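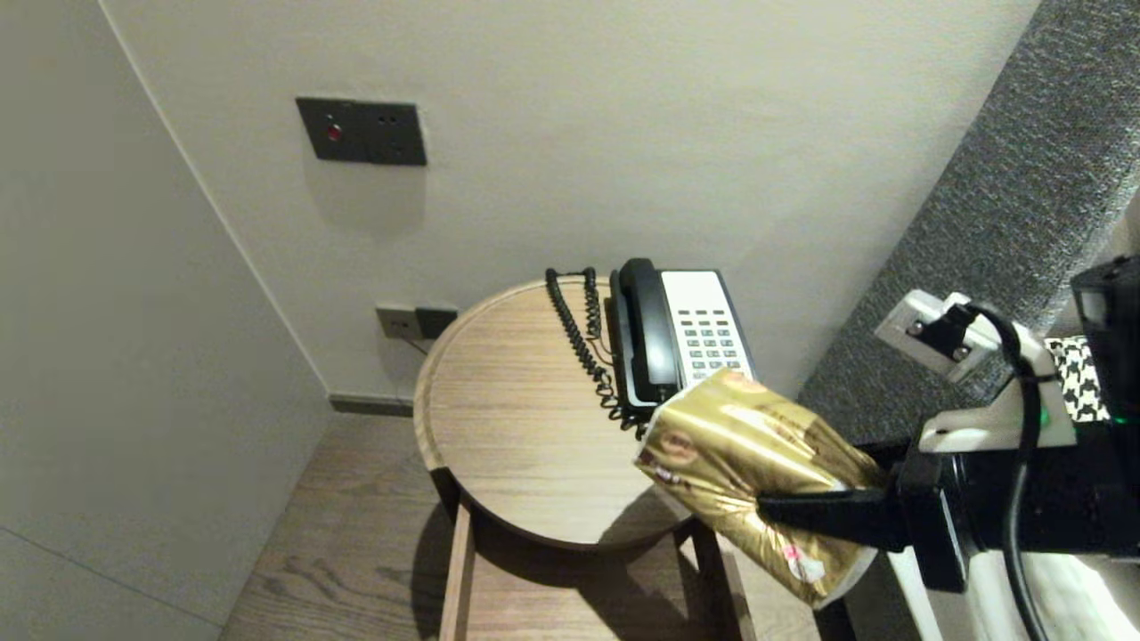 Room Service Ends at Ten

My aunt had told me to call when I got to Ninar, and I put it off until I had washed my face and hung up my good shirt. The package had made the trip in the middle of my bag with socks on both sides of it. I set it on the round table next to the phone and looked at the gold paper. It was wrinkled all over, more than it had been when she gave it to me.

I should have used a box. She had offered me one and I had said it would take up too much room.

The hotel was called the Warnia. It was 400 steps from the station, according to the woman who sold me my ticket, and she was close enough. The man at the desk gave me a key and a printed card that listed the breakfast hours and said that outside calls had to go through the front desk. My own phone had quit working when the train crossed out of Bredusia, so I picked up the one on the table and asked for an outside line.

"Local or long distance?" the man said.

"Long distance first. Then local."

"One at a time," he said, and I heard him pull something across his desk.

My aunt answered before I had the cord straightened out.

"Is it there?" she said.

"I'm here. Yes. It's here."

"Did it get wet?"

"It's fine. The paper is creased."

She didn't say anything for a while. I could hear her television. She had been saving that package since spring, up on the shelf over the refrigerator, and she had turned down two other people who were going to Ninar because she did not trust them to carry it. One of them had checked his bag on a flight once and lost a ham.

"Creased how?" she said.

I moved the phone back a little on the table so I could see better.

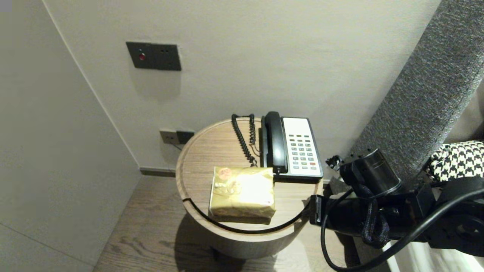
"What's in it, anyway?" I asked.

"Tea," she said. "The dark kind, pressed, from Goel's."

I knew the store. It was on the corner below her first apartment, and when I was small they let me stand on a crate behind the counter. A pressed brick from Goel's cost 90 when I was in school. She told me this one had cost 700, and then she told me not to repeat that to anyone, most of all to the person who was getting it.

"Who is getting it?" I said. All she had given me was a phone number on the back of a pharmacy receipt.

"A friend. We shared a room when we worked at the cannery. I owe her some tea."

"Since when?"

"Since the cannery."

That was before I was born. I asked how a person comes to owe somebody tea for that long, and she told me. They had one package between them that winter, a gold one, a present from the friend's mother. They were supposed to make it last. The friend went home for a week with a bad tooth, and my aunt drank all of it by herself, at night, with the door locked. She filled the wrapper with sawdust and folded it shut again. The friend came back and put it in her suitcase without opening it, and in the spring she moved to Ninar.

"So she found out later," I said.

"I don't know. She sends me a card every October. She never brought it up."

The television went off at her end. I wound the cord around two fingers and let it go.

"You could have mailed it," I said.

"I could have mailed it any year."

She wanted me to smooth the paper down with the back of a spoon. I told her I didn't have a spoon. She said to use my thumbnail, then, and to stay away from the sticker. I said I would. She asked what the room was like and whether I had eaten, and she made me read the number back to her off the receipt even though she was the one who had written it.

After we hung up I sat on the bed and worked on one end of the package with my thumb. The creases got flatter but they didn't go away. I quit when I thought I might tear it.

Then I called the desk again and gave the man the local number.

"It's almost ten," he said. "Do you want anything from the kitchen before I put you through?"

I asked for soup, if they had it, and a spoon. He said the soup was barley. He wrote that down - I could hear the pencil - and then the line clicked and began to ring.

It rang for a long time. The voice that answered was older than I had expected, and out of breath.

"I was out on the stairs," she said. "Who is this?"

I told her whose nephew I was.

"Well," she said. "Did she send the tea?"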